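**Table testers wanted, paid, Pramwood workshop**

We keep hearing that a pale tabletop makes a room feel bigger, hides dust and wipes clean in seconds. I've read all three claims in catalogs, usually on the same page, and I don't believe any of them yet. So before Pramwood puts a white-gray top into its regular line, we want 13 people to come in and use one the way they use a table at home.

The work is dull, and you should know that going in. A session lasts 2 hours. You'll set out dishes, fruit and toys, move them around, clear up, wipe down, and then tell us what bothered you. We aren't looking for compliments. "It's nice" goes straight into the pile we don't read.

You might suit us if you:

- eat, cook or do homework at one table most days
- have owned a light-colored surface and regretted it (or claim you didn't)
- can tell a shadow from a stain, or at least will admit when you can't

You don't suit us if you sell furniture. Sorry — we tried that last time, and every form came back glowing.

We have three makes on hand besides our own: Tirkari, Boiko and Tandberg. You won't be told which top you're sitting at until you've handed in your form.

Shadows are my own pet complaint. Put something bright on a top this pale and gray patches show up that you may find yourself scrubbing at. Maybe you won't care. I'd like to hear that too, with reasons.
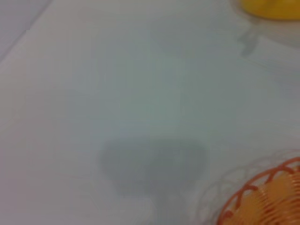 *Pale top with something yellow at the corner. Shadow or smear? I'd want a second look.*

Sessions run through March, starting at 10 a.m. Payment is the same whatever you write. To apply, send a short note to Maximiliano Aranda at the Pramwood front desk and name one thing you dislike about the table you have now. Applications without a complaint won't be considered.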